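Yolanda Lozano
January 19, 2021

A small thread about a bug that ate two weeks of my life. It is about the clock, and about the planner believing the clock. I write it down mostly for my colleagues at Truvcombe, but maybe it helps some other person too.

First the setup. We have a hand-held gripper with a wrist camera, and a policy that we train from the recordings. Our pipeline for this is called Sergate. It takes the images, the finger width and the pose of the hand, and it puts them together on one time line.

The putting together is the part I want to talk about. Images come at one rate, the pose comes at another rate, and the finger width comes when it wants. You must choose for every image which pose belongs to it. We chose the nearest one. I thought this was a safe choice.

The symptom was like this. In replay everything looked fine. On the arm, the fingers closed a bit too early, always on the same side of the object. When the motion was slow, you could hardly see it. When the motion was fast, it missed.

Of course I blamed calibration first. I did the hand-eye calibration again, then again with a bigger board. The numbers got nicer and the grasp stayed the same. I should have stopped there and asked why.

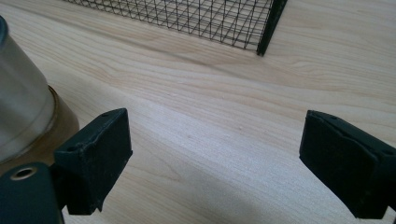 Then I blamed perception. Wood grain, shiny metal, thin black wire, all of these are difficult for depth, so it was a comfortable theory. I spent several evenings looking at the depth output near mesh and metal. It has problems, yes. But they are not problems that grow with the speed of the hand.

An error that grows with speed is almost always a time error. I knew this sentence from my studies and I still did not think of it. Please write it on your wall.

So I made the test I should have made on the first day. Move the hand left and right in front of a fixed marker, take the motion from the images, take the motion from the pose stream, and slide one curve over the other until they match. The best match was not at zero.

The reason was boring. The camera driver put the time stamp when the image arrived in our process. The pose driver put it when the measurement was made. Two different meanings, the same field name, and both of them documented correctly if you read to page 12.

The fix is now in Sergate. Every driver must declare what its time stamp means, and the loader refuses a stream that does not say it. The offset is measured at the start of each session from a short wave of the hand, and it is saved next to the data.

For old recordings we estimate the offset afterwards from the motion itself. This works if the hand moved enough. We have 2,000 episodes from July and I am going through them with a script - the ones with too little motion I put in a separate folder and do not use for training.

One more thing for the people on the Mateos planner. Please do not smooth the pose before you save it. Smoothing adds its own delay, and later I cannot separate it from the real one. Save raw, smooth when you load.

The alignment test is in the tools folder, with a short readme. If you run it on your own rig, send me the plot, also when it looks good. I would like to compare with the setup in Rudside before I change the default.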